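Budget for a two-handed drinks robot, what am I forgetting?

remi_b
Posted 25 December 2019
Hello all, I am making the equipment plan for a small drinks counter, robot with two arms and five-finger hands, ordinary dispensers. The quote from Droltavo covers arms, hands and controller. My boss at Grolex thinks this is the whole cost. I think it is not.

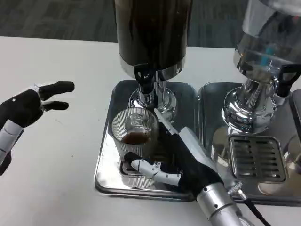

We want to keep the dispensers with the normal tap lever, because spare ones are easy to buy. My open lines are gloves, spare fingers, cups, drip trays and service. For service I have put 30 per cent of the hand price for each year. Is it too much?

saskia_t
Not too much for hands. For arms alone I would put less. We planned too low in our first year and had to ask again in April, which was not a pleasant meeting.

k_ruddock
I disagree with the whole idea, sorry. For coffee and a cold drink you can buy a dispenser with an electric valve and one simple arm. Why pay for ten fingers to hold a glass?

remi_b
It is a fair question. The counter is only the first job. Later the same hands must wipe, stack and open lids, and I don't want to buy two times. My list, please correct it:

1. Hands: one spare finger set for each side, from Trirkow if they deliver in five weeks.
2. Station: two dispensers, each with its own steel tray and slotted grate, and the same ribbed glasses all the time.

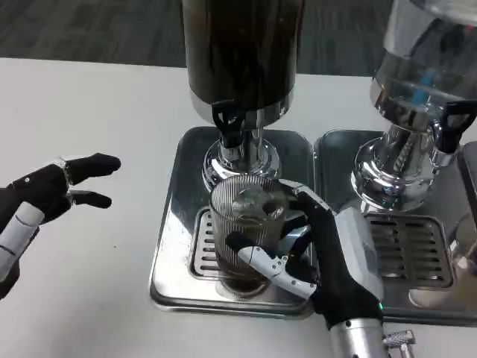
3. Gloves: I have written 39 pairs for the year, but this is a guess.
4. Table: fixed to the floor, so the positions stay the same.

k_ruddock
Point 4 is good. Point 3 I would cut in half. I still say you pay today for jobs that maybe never come.

saskia_t
Don't cut the gloves – coffee is sticky and the fingertips lose grip. I would add one line for glasses. Buy around two boxes more than you think, all from the same maker, or you will teach the grip again.

remi_b
Thank you, glasses are added. I attach the station for those who asked by message about the space between the trays.
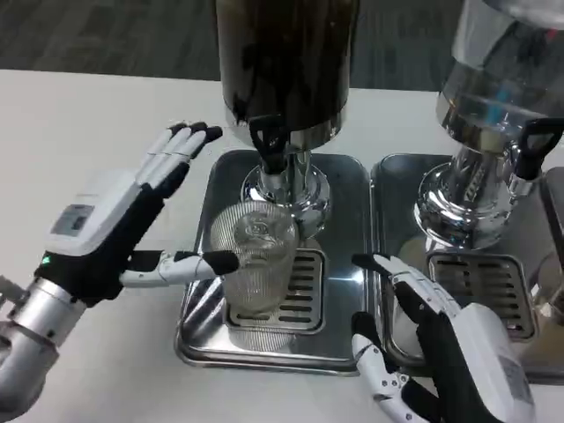

Glass under the left tap, a hand on each side.

k_ruddock
Trays are close together. Ask Droltavo if the price includes a visit for the set-up. With Wijesinghe it was extra.

remi_b
I have just written to them. I will post the answer when I have it.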